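From: Tyra Isaksson
To: storage and shelving list
Subject: Re: Small baskets, perforated or solid?

Zlatko Jurić wrote:

> I am redoing the parts shelves in our repair room over the summer and want to
> get away from cardboard boxes. The budget is small. I'm looking at the little
> plastic baskets with holes in the sides, the sort sold for pencils and kitchen
> odds and ends, and I have three questions.
>
> First, do the perforated ones hold up, or should I pay more for solid bins?
> Second, does color coding work once more than one person uses the shelves?
> Third, has anyone bought from Nileretti? Their price for a mixed carton of 60
> is good but I can't find anybody who has used them.
>
> The shelves are 11 inches deep, if that matters.
>
> Zlatko

Zlatko,

I'll take your questions in order, although the second one is where I have the most to say.

We have used perforated baskets for four years, in a workroom where things get pulled out and put back all day. The first batch was from Mokora and most of it is still in service. The ones we lost all went the same way: the rim split at a corner, after somebody had carried the basket by that corner with something heavy in it. The floors and the sides have been fine. If you are storing screws or anything else that can work its way through a slot, put a piece of card in the bottom or buy solid. For cable ties, brushes, rolls of tape, gloves and so on, the holes are a help. You can see what is in the basket from the side, and dust drops out onto the shelf where it can be wiped up.

The thing to check before you buy is the rim. Take hold of one wall between finger and thumb, the way everyone does when they are in a hurry, and lift. A good basket keeps its shape. A poor one goes into a diamond and tips everything toward you. A rounded rim that is folded over is stiffer than a plain cut edge and is also kinder to the hands.

On color, we have yellow, green and black. The yellow and green are mesh baskets:
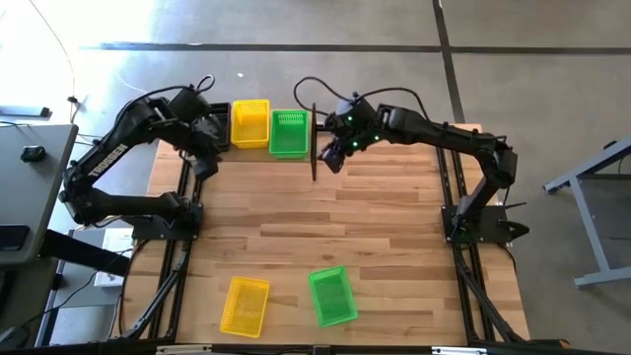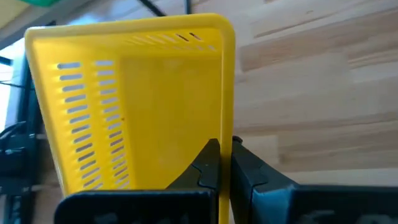 The rule we settled on is that color says what state a thing is in and the label says what it is. Yellow is for stock that is ready to use. Green is for things that have come back and need to be checked. Black is for anything waiting on a decision. We tried it the other way first, with yellow for fasteners and green for electrical, and ran out of colors inside a month. People also put things in whichever basket was nearest and assumed the label would sort it out.

With three colors and one meaning each, a new person can learn it in a minute. What they will not do is read a chart on the wall, so don't bother making one. Put one word on the front of each basket. We use cloth tape and a paint marker. Paper labels come off the perforated sides because there isn't enough flat surface for the glue.

One warning about mixing makers. Our second batch of green came from Vukčević and the color is close enough, but the taper is a little different, so they don't nest with the Mokora ones. They go in partway and jam. If you plan to stack the empties, buy everything at once and order spares — I'd say 25 more than you think you need for a room your size. We bought too few and have been making up the difference ever since.

I haven't bought from Nileretti, so I can't help there. I would ask them for a single basket before committing to the carton, and do the lifting test on it. Ask too whether you can choose the mix. A carton with twenty each of three colors is no use to you if you only need a handful of black, and we use far more yellow than anything else.

As for your shelves, 11 inches is fine for one row with the long side facing in. It is not enough for two rows, and I wouldn't try. Whatever is in the back row gets forgotten. When we cleared out the old deep shelving last May we found an entire basket of hose clamps that had been reordered twice in the meantime.

Leave a finger's width between baskets on the shelf. If they are pushed up tight, the rims catch and you pull out two when you wanted one. I'd also keep one bare stretch of work surface near the shelves for sorting, where you can set out a few baskets side by side and go through the returns. Before we had that, the sorting was done on the floor or, more often, put off.

If you want to compare prices, the Mokora item we reorder is 798 in their catalog, the small size. Ziltbridge carried it too for a while, but I don't know whether they still do.

Let me know what you end up getting. I'd be interested to hear about the Nileretti ones, and I have a few odd green ones that don't nest with anything if you'd like them for the cost of postage.

Tyra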